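February 23, 2018

Equipment plan, second pass. Ross Kerr and I finally sat down with the shopping list and I'm happier with it than I've been since October. Oğuzhan Yaman sent his notes on the hand-held grippers overnight and they change the order in which I want to spend money.

Main decision: grippers first, arm later. The Ilten arm can wait for the next budget round. What we need now is more hand-held units, so two people can work at the same time in an ordinary bedroom with ordinary stuff (bottles, boxes, notebooks, all the things that end up on a bed).

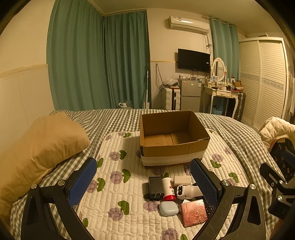 Spare finger pads go on the first order too. Modo sells them in packs of 6 and I'd like 3 packs. Ross thinks that's greedy. I think pads are the one part we'll be begging for on a busy day, and they cost $55 a pack, so I'm leaving the line in until someone crosses it out!

Quote from Norelus came in at $569 per hand-held unit, shipping included. Better than I'd feared. I still want to ask:

- does the price hold if we split the order in two?
- can they send pivot pins and screws as a separate bag?
- how long is a replacement arm on back order?

Oğuzhan wants thin things moved up the list of test objects, and I'm completely with him. Anything flat that has to be picked up by its edges tells us more about pad alignment than another hour of bottles would.

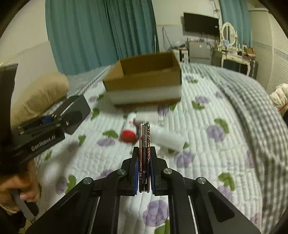 So: thin objects get their own line, small money, mostly stuff from home. Cases, compacts, notebooks, cards. I'll bring a shoebox of them.

Rutherford offered us a loan unit of their older model. Tempting, and very kind of them, but the pads don't interchange with the Modo ones and I don't want two sets of spares. Ross will write back and ask if we can just come and try it for an afternoon.

Still open: storage cases (padded or cheap plastic?), a second charger, and whether the bracket spares belong on this budget or on the arm budget. I say this one. Ross to check the bracket bolt size before we order anything.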